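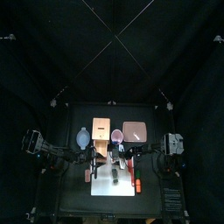

Figure 4. Bimanual cell during the drawer task, with both grippers near the open drawer.

4.3 Cable snags and missed stops

Of the 600 episodes run in September, 77 ended in a fault that needed a person to step in. We had expected most of these to be dropped objects. Instead, the largest group were cable snags, in which a loop of wrist cable caught on a gripper or on something standing on the table. In Figure 4 the cables pass over the drawer and the upper edge of the mat, and a downward move from such a pose can trap them.

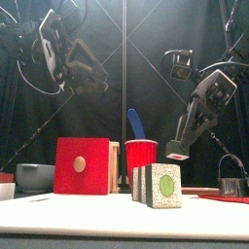

The Plendlow controller stops an arm when motor current passes a fixed limit. A snagged cable gives way slowly, so the current often stayed below that limit until the plug had worked partly out of its socket. Slack was a problem even with the gripper held well above the objects, where the white cable on the left arm still hangs in a loop below the wrist. Jolanta Chmielewska went through the logs and found that the stop came late in most snags, by up to 444 ms. In two cases it did not come at all, and Evelien Jansen used the emergency button.

We then lowered the current limit and added a 200 ms check on wrist position error. Snags still happened after this change, but both arms stopped before a plug came loose. False stops became more common during fast moves.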